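FOR IMMEDIATE RELEASE

Gurketti opens its Studutville teaching bench to small shops, no code needed

Two-arm station learns bench jobs from people who already do them. First sessions in November

STUDUTVILLE - Gurketti, the small automation outfit on the second floor of the old Ghasemi building, is opening its robot teaching bench to outside businesses starting in November. Repair counters, packing rooms, kit assemblers, anybody with a fiddly two-handed job. Bring the job, bring the person who does it, spend a day showing it to the arms.

The short version: an operator sits down, takes hold of a pair of hand controllers, and the two arms on the bench follow. Every move gets recorded. Do the job enough times and the recordings are used to train the arms to try it on their own. No programming by the customer. No teach pendant with 40-page manual.

"We kept hiring people to write down what a good pair of hands does and it never came out right," said Shahab Pakzad, who started Gurketti and still runs most of the morning sessions. "So now we just ask the hands. You sit down, you do it, we keep it."

The program is called Kellow. Until now it has been in-house only, with a few friendly shops let in to try it out.

What a session looks like

Start is 8:30 in the morning. Coffee, safety talk, then half an hour of doing nothing useful with the controllers. Pushing a block around, picking it up, dropping it. Most people fight the controllers at first because the arms feel slower than their own. That goes away.

Then the real task. The operator and a Gurketti technician agree on where things start and where they should end up, and what counts as a good run. They write it on the whiteboard. This part takes longer than customers expect and the company says it wont be skipped, whoever is in a rush.

After that it is repetition. Run, reset, run. Items get moved a little between runs, turned a bit, nudged closer or further, so the arms don't learn one lucky spot on the table. A target for a simple task is 51 clean runs. Bad runs are marked by the technician and kept in a separate folder, and recoveries (a slip, a regrip, carry on) are kept too if the operator finished the job without stopping.

"I was told to leave my mistakes in, which was new for me," said Firouzeh Vahidi, who fixes phones and tablets for a living and taught several of the small-parts tasks now in the Kellow library. "By lunch I stopped thinking about the controllers. My shoulders knew about it the next day though."

Small flat things are the focus of the autumn work. Phone cases, covers, inserts, thin parts that lie flush on a table and give a gripper nothing to get under. Easy for a fingernail. Hard for a machine. Two arms help, one can steady or tip the item and the other can take it, and the operator decides which does what without having to explain why.
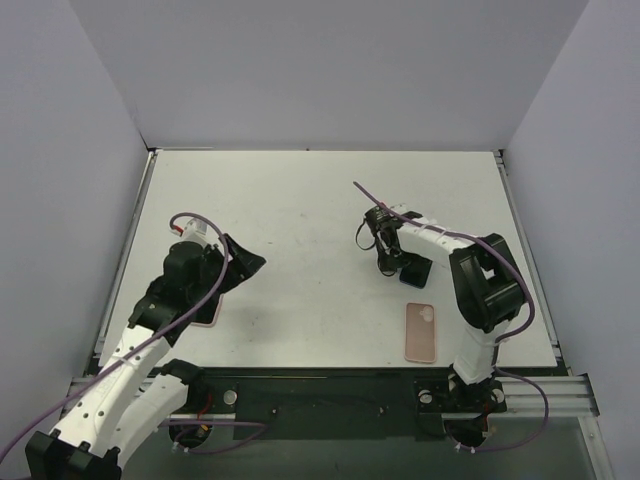
The station itself was kept plain on purpose. White top, gray walls, arms fixed at the front, a camera that stays put. Rostam Fallahi, who built it, says plain is what makes the recordings worth keeping.

"If the background changes every week the system spends its time learning the background," Fallahi said. "We want it looking at the part. So, plain walls. And please don't lean on the rails, I line that camera up by hand."

The arms are light ones, meant for light work. Gurketti is clear about that. Nothing heavy, nothing hot, nothing sharp, no liquids on the bench. Customers with a bigger job are welcome to call but will probably be sent elsewhere, with a name and number.

By hand or by remote

Two ways of teaching are on offer. In the first the operator is in the room, next to the bench, watching the actual table. In the second the operator works from another room, or from the customer's own shop, and sees only what the cameras see.

Remote is harder. It is also, according to Hooman Ebrahimi, who looks after the training side, sometimes the better lesson.

"The person in the room can lean over and peek behind the gripper. The robot can't do that," Ebrahimi said. "When somebody teaches over the camera feed they only use what the machine is going to have later. The runs are slower. I like them anyway."

Remote teaching needs a wired connection at the customer's end and a set of loaner controllers, sent by courier. Gurketti recommends at least one day in Studutville first. There is no rule about it, but the people who skipped the visit during the tryout period mostly ended up making it later.

There is a third method, guiding the arm directly by holding it and moving it through the job. The company has tried this and does not plan to offer it for now. Hands get in front of the camera, and moving two arms at once that way is a job for two people who really get along.

What customers get back

At the end, a copy of all the recordings, good and bad, plus the trained result and a plain report on how it did when the arms were left to try the task alone. Numbers included, even when they are poor. Customers own their recordings. Gurketti asks permission to keep a copy for its shared library and will take no for an answer.

Turnaround on the training is 10 working days after the last session. A follow-up half day is included, for the cases where the arms do fine on everything but one step and somebody has to come back and teach just that step again. Pakzad says this happens with nearly every task and people should plan on it.

What customers don't get is a finished machine for their floor. Kellow is a teaching service. Some will want to buy arms afterward and set up their own bench, and Fallahi will do a parts list and a drawing for a fee. Others may only want to find out if the job can be done this way at all, which the company considers a perfectly good reason to come.

"We'd sooner tell you in a day than sell you a year," Pakzad said.

Who it's for

Gurketti is looking for 19 businesses in the opening round. Preference goes to shops within driving distance of Studutville and to tasks that need both hands. Past work has included sorting phone accessories, putting cards in sleeves, closing small boxes, laying parts in trays. Sewing and anything with live animals were asked about and turned down.

Operators need no background in robotics. They do need to know the job. The company asks that the person who comes be the one who actually does the work day to day, with the manager welcome to watch from the chairs.

Vaughn Brannigan, who handles bookings, put it more bluntly. "Don't send me the guy who bought the software. Send me the lady from the packing table. She'll be done by three and he'll still be adjusting his chair."

Left-handed operators are fine, the controllers swap over. Anyone with wrist or shoulder trouble should mention it at booking so that breaks can be planned. Standard breaks are every 45 minutes regardless.

Open bench

Press and prospective customers can see the station running at an open bench on Friday from 2 p.m. Short demonstrations, then visitors get a turn on the controllers, a few minutes each depending on the crowd. Vahidi will be there teaching live and taking questions between runs. Closed shoes please, long hair tied back. Parking is behind the building, the front spaces belong to the bakery and they do tow.

Photography is allowed but no flash during recordings, it ruins the run and somebody has to do it over. Interviews with Pakzad and Fallahi can be set up on the day, or ahead of time by phone. Ebrahimi is available for more techncial questions, after the demos only.

To book

Bookings for the November round are open now. Applicants should send a short description of the task, a phone video of someone doing it at normal speed, and if possible a few spare parts that can stay at the bench for the length of the project. Spares matter. Things get dropped.

Applications are read in the order they come in. Everybody gets an answer, usually inside a week.

About Gurketti

Gurketti teaches robot arms to do small bench work by recording people who are good at it. The company is based in the Ghasemi building in Studutville, second floor, ring the bell twice.

Media and bookings contact: Vaughn Brannigan, Gurketti, Studutville

###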